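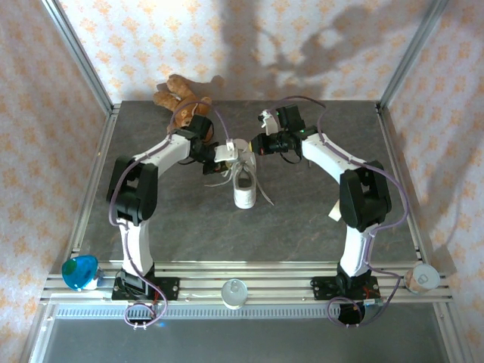
**工单状态:** 已解决,观察期内
**优先级:** P2
**提交人:** Perrine Lecomte
**处理人:** Ville Ojala、Aurelia Manole
**涉及系统:** Follus(订单库)、Grekness(消息中转)、Agarwal(仓库侧库存服务)

## 现象

夜间对账任务连续失败。2023年5月17日凌晨的执行记录显示,任务在第三阶段退出,返回码 14,日志末尾如下:

```
[recon] stage=3 source=follus target=agarwal
[recon] rows_source=1503 rows_target=1107
[recon] ERROR mismatch exceeds threshold, abort
[recon] exit 14
```

Follus 一侧导出 1,503 行,Agarwal 一侧只收到 1,107 行。对账阈值配置为 10 行,超过即中止,后续的报表生成和邮件分发均未执行。手工重跑一次,两侧行数与上次完全一致,可以排除执行时间点造成的偶发差异。

提交人补充:白天的增量同步没有报错,前台查询单条订单也正常,只有夜间全量对账失败。财务的日报因此缺失,临时由 Perrine 从 Follus 直接导出 CSV 代替。该 CSV 不含退货冲抵,只能看毛额,不要用于结算。

## 初步排查

先查网络。对账机到 Agarwal 的连接正常,无丢包,TLS 握手正常,证书未过期。

再查磁盘。对账机 `/var/spool/recon` 剩余空间充足,inode 使用率正常。

再查权限。服务账号对两侧的源表均有 SELECT 权限,近期没有变更。上一次权限调整是去年 12 月,当时只涉及只读视图,与本任务无关。

数据库锁也看过。Follus 在导出窗口内没有长事务,没有锁等待。Agarwal 侧有一条慢查询,属于索引重建,与对账表不在同一个 schema。

到这一步基本可以确定源表和目标表本身没有问题,行是在中间丢的。

## 第一次误判

Aurelia 最初怀疑是时区。Follus 的时间字段存 UTC,Agarwal 存本地时间,如果切日边界没有对齐,跨零点的订单会被漏掉一部分。把两侧的查询条件统一改成 UTC 后重跑:

```
SELECT COUNT(*) FROM order_line
WHERE created_at >= :d0 AND created_at < :d1;
```

结果没有变化。又把缺失行按小时分组,发现分布在全天各个时段,没有集中在零点附近。时区假设排除,查询条件已回滚到原配置。

分组结果倒是给出另一个线索:缺失的行全部来自同一类订单,备注字段非空。备注为空的订单一行不少。 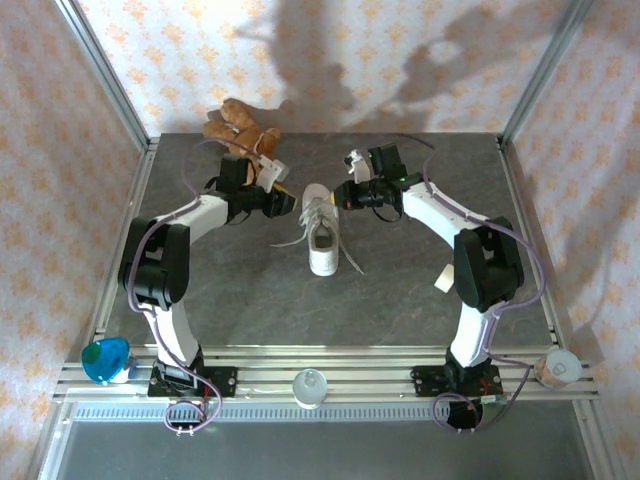 **信息系统部 · 数据平台组**

## 定位

把一条缺失订单的消息从 Grekness 的归档队列里取出,与正常消息逐字节比较。差异在备注字段的编码:正常消息是 UTF-8,缺失消息的备注里带有 BOM(`EF BB BF`),位置在字段值的开头,不在整个消息的开头。

Grekness 的解析器只处理消息头部的 BOM,字段内部的 BOM 按非法字符对待。旧版本遇到非法字符时替换为 `U+FFFD` 并继续,升级后的默认行为改为丢弃整条消息,写一条 DEBUG 日志。生产环境的日志级别是 INFO,所以什么都看不到。

临时把测试环境的日志级别调到 DEBUG,重放同一批消息,得到:

```
[grekness] DEBUG drop msg reason=invalid_char field=remark
[grekness] DEBUG drop msg reason=invalid_char field=remark
```

丢弃数量与两侧行数之差吻合。

BOM 的来源也找到了。Jerome Estrella 确认,客服团队换用了新的备注模板,模板文件由表格软件另存而来,默认带 BOM。导入程序按行读取模板,没有剥离文件头,BOM 就跟着第一个占位符进了备注字段。凡是套用模板的订单都会带上。

增量同步不受影响,是由于增量走的是 Follus 到 Agarwal 的直连接口,不经过 Grekness,并且写的是另一张表。全量对账读的是经 Grekness 落地的快照表。两条链路的差别在现有文档里没有写,Paavo Keskinen 凭印象指出后才去核对的配置。

## 处理

1. Grekness 配置项 `on_invalid_char` 由 `drop` 改回 `replace`,滚动重启,两个节点依次进行。
2. 导入程序在读取模板时改用 `utf-8-sig` 解码。
3. Follus 存量数据清洗,先备份再更新。
4. 从归档队列重放被丢弃的消息。

存量清洗语句(已在测试库验证,受影响的行数与缺失行数一致):

```
UPDATE order_line
SET remark = REPLACE(remark, :bom, '')
WHERE remark LIKE :bom_prefix;
```

注意 `:bom` 必须以参数形式传入。直接在客户端里粘贴字符,有的终端会把它吞掉,语句照样执行,更新零行,不报错。Ville 第一次执行时就是这种情况。

重放时使用 `--dedupe-key order_line_id`。不带该参数会在快照表里产生重复行,对账同样会失败,但返回码不同。

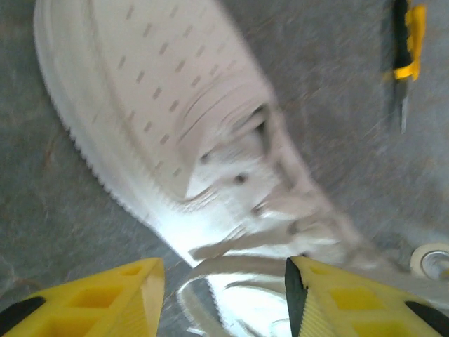

重放完成后不要马上跑对账。快照表的物化有延迟,过早执行读到的仍是旧快照。正确的做法是先查物化状态,等 `last_refresh` 晚于重放结束时间,再手工触发:

```
recon run --date D-1 --force --no-mail
```

加 `--no-mail` 是为了避免向财务重复分发。确认两侧行数一致后,再单独执行分发阶段。

## 验证

手工触发后的输出:

```
[recon] rows_source=1503 rows_target=1503
[recon] stage=3 ok
[recon] stage=4 skipped (no-mail)
[recon] exit 0
```

抽查了几条带备注的订单,Follus 与 Agarwal 的备注内容逐字节一致,无 `U+FFFD`。金额汇总一致。退货冲抵一致。随后补发日报,Perrine 确认收到,临时 CSV 作废。

## 遗留

- Grekness 丢弃消息应至少记 WARN,并计入监控指标。已向供应商 Grernent 提交变更请求,对方答复是按设计如此,可通过插件实现。插件由 Aurelia 评估。
- 升级说明里没有提到默认值变化。以后升级前先导出全部有效配置(含默认值),升级后再导出一次做 diff。
- 对账失败时报表阶段整体不执行,这一点财务有意见。Paavo 建议改为生成报表并标注“未对平”,需要财务书面同意,目前没有答复。
- 备注模板的维护人未定。Jerome 暂管。
- 链路文档待补,至少写清增量与全量各走哪条路径、落哪张表。

## 备注记录

**Ville Ojala:** 配置已在两个节点生效,重启期间队列有积压,已消费完。

**Jerome Estrella:** 旧模板已从共享目录删除,新模板另存为无 BOM 的 UTF-8。有人本地可能还留着旧文件,导入程序改过之后应该不再有影响。

**Perrine Lecomte:** 日报已核对,结算可以继续。工单先不要关,等下一次月结跑完。

**Aurelia Manole:** 同意。状态改为观察期,返回码 14 的告警已加到值班列表。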